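I have been putting away the same set of blocks since April, and I would like it noted somewhere that the blocks are winning.

They came from a secondhand shop in Burneck, in a drawstring bag with 85 written on the tag in ballpoint. I took this to be the price until the woman at the register explained it was the number of blocks. The price was 13 dollars. I felt clever all the way home, which should have been a warning.

A bag is a fine place for blocks if you never want to see a particular one again. You want the little arch, so you stick your arm in up to the elbow, stir, give up, and pour the whole thing out on the rug. Then everybody walks away, and there you are at nine at night with a rug full of corners. I went through most of the spring in hard slippers.

So I got organized. My first system was a shallow crate from Golestani, the housewares place out past the bus depot in Ilatville, where I also bought a lint roller and a lamp I didn't need. The crate held everything in one layer, and for two days it was gorgeous. Then a layer of crayons moved in on top, followed by a sock, and it turned back into a bag with stiffer sides.

My second system was sorting by shape. Cubes in one tub, long ones in another, arches and triangles in a third with whatever that notched thing is. I printed labels. The labels were admired and then peeled off and stuck to the refrigerator, where TRIANGLES still hangs at about knee height.

The third system is color, and I resisted it for a long time because it seemed like something you'd do for a magazine. But it works, more or less. People who can't be talked into caring what a cuboid is will happily throw a red thing at other red things.

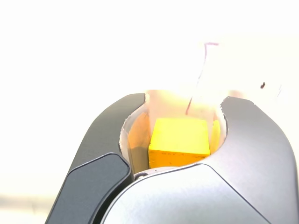
Yellow gets the tub nearest the door, mostly because yellow is the color I can find without my glasses. Blue goes next to it. Green and red share, and so far there has been no trouble. Plain unpainted wood lives in the old Golestani crate, which I've scrubbed, though the crayon is clearly staying.

Cleaning them was its own evening. I wiped each one with a damp cloth and a drop of dish soap and lined them up on a towel to dry. Don't soak painted blocks. I soaked a few of them early on, and they now have the complexion of old bathtubs.

The tubs themselves are the cheap Nandden kind with no lids. I've given up on lids. A lid is one more thing to find under the couch, and I have enough business under there already. Last night it was an arch and a piece of toast.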